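**Open day at Rusby, quick notes** (20 Aug 2026)

Writing this fast becuase the newsletter goes out tonight. So. Rusby opened the Warnby building to visitors and a bunch of us went over. Parking fine, coffee weak, name tags ran out early.

Waldemar Ostrowski ran the demo. He did a short talk first, mostly on how the sorting job got picked. Canteen cutlery, basically. Rusby has been on it since June. Each run gets logged and the team is aiming for 2000, they were at 1123 when we walked in. Screen by the door shows the number. People kept wandering back to look at it.

Then the arm itself. Forks, colored plastic bins, one gripper with two black fingers. Shiny metal is a pain, Waldemar says, the reflections throw the vision off and forks lying close together are worse than forks on their own. Somebody asked about spoons. Spoons are next. Knives "not while I'm in charge of it."

Good questions from the Gelten folks, who want somthing similar for their own kitchen. Cost came up, no real answer. Speed came up too, and he said slow for now, they'd rather get the grip right first. Fair enough.

Second half was the Cisternas conveyor, which I mostly missed (phone call, sorry). Heard it was loud.

About 200 people through the doors by closing. Next visit not set yet. If you want on the list, reply to this and say how many seats you need, plus any kids, they have a rule on ages and I forgot to write it down.

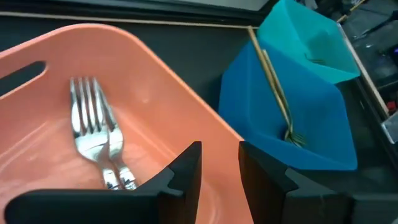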